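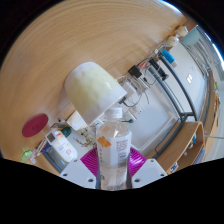

ラベル付きのペットボトル。キャップは白色のねじ式。

ペットボトル(PETボトル)は、ポリエチレンテレフタレート(PET)を主原料とする合成樹脂製の容器である。飲料、調味料、液体洗剤などの充填に用いられる。軽量で透明性が高く、ねじ式の口部により再封できる。ガラス瓶に比べて衝撃に強い一方、気体の透過性は高く、炭酸飲料や酸化しやすい内容物では保存期間に影響する。

名称
日本語の「ペットボトル」は樹脂名の略称PETに由来する。英語圏では材質を区別せずplastic bottleと呼ぶことが多い。日本では樹脂識別の番号として1が割り当てられ、三角形の矢印の中に数字を記した表示が用いられる。

材質
PETはテレフタル酸とエチレングリコールの重縮合によって得られる熱可塑性ポリエステルである。ガラス転移点は70℃前後、融点は250℃前後とされる。延伸によって分子鎖が配向すると、強度、透明性、気体遮断性がいずれも向上する。無延伸のまま徐冷すると球晶が成長して白濁するため、成形時には冷却速度の管理が必要となる。
通常のボトルはガラス転移点付近で軟化、収縮する。高温充填用のボトルでは、口部を加熱して結晶化させ、胴部にも熱固定(ヒートセット)を施す。結晶化した口部は白色不透明となり、外観で判別できる場合がある。

製法
一般的な工程は二軸延伸ブロー成形である。乾燥した樹脂ペレットを溶融し、射出成形により試験管状の中間品(プリフォーム)を作る。口部のねじはこの段階で完成しており、以後の工程では変形させない。次にプリフォームを再加熱し、延伸ロッドで縦方向に伸ばしながら高圧空気を吹き込み、金型の内面に密着させる。
成形と冷却を連続して行う方式をホットパリソン法、プリフォームを一旦冷却して保管し後に再加熱する方式をコールドパリソン法という。大量生産では後者が主流である。ドゥストゥラ(Dustura)の充填工場では、6個取りの金型を備えたブロー成形機が5月から稼働し、プリフォームの搬入から充填までを同一棟内で行っている。

形状
炭酸用では内圧に耐えるため胴部を円筒形とし、底部を花弁状(ペタロイド)とする例が多い。無菌充填の水や茶では内圧がかからないため、角形や薄肉の設計も可能である。胴部の横溝はリブと呼ばれ、把持や減圧による変形を抑える。高温充填用では、冷却に伴う減圧を吸収する平面状の部分(減圧吸収パネル)を設ける。
薄肉化が進むと座屈強度が問題となる。トゥーリッキ・オクサネン(Tuulikki Oksanen)は、リブの深さと間隔を変えた802本の試料について軸方向の圧縮試験を行い、溝を深くしすぎると溝底に応力が集中し、かえって座屈荷重が低下すると報告した。

キャップとラベル
キャップにはポリエチレンまたはポリプロピレンが用いられる。下端のバンドは開栓時に切り離され、未開封であることの確認に使われる。欧州連合では、開栓後も本体から離れない構造のキャップが、容量3リットル以下の飲料容器に義務付けられている。
ラベルには、筒状のフィルムを熱で収縮させるシュリンクラベルと、帯状のフィルムを胴部に巻いて接着するロールラベルがある。再生工程ではラベルと本体を比重差や風力で分離するため、水に浮く素材やミシン目入りの設計が推奨される。

回収と再生
使用済みボトルは選別、粉砕、洗浄を経てフレークとなり、繊維、シート、ボトルに再加工される。ボトルへの再生には、固相重合などにより低下した分子量を回復させる処理を伴うことが多い。化学的に単量体まで分解して再重合する手法もある。
異樹脂の混入は品質低下の主因であり、とくにポリ塩化ビニルは乾燥時に分解して着色を招く。アウレリア・タナセ(Aurelia Tănase)によるスルドゥ(Surdu)選別所の調査では、圧縮梱包された1055個のベールのうち7個で規定値を超える混入が認められた。いずれもシュリンクラベルの残留によるものであった。

関連項目
ポリエチレンテレフタレート
ブロー成形
無菌充填
容器包装リサイクル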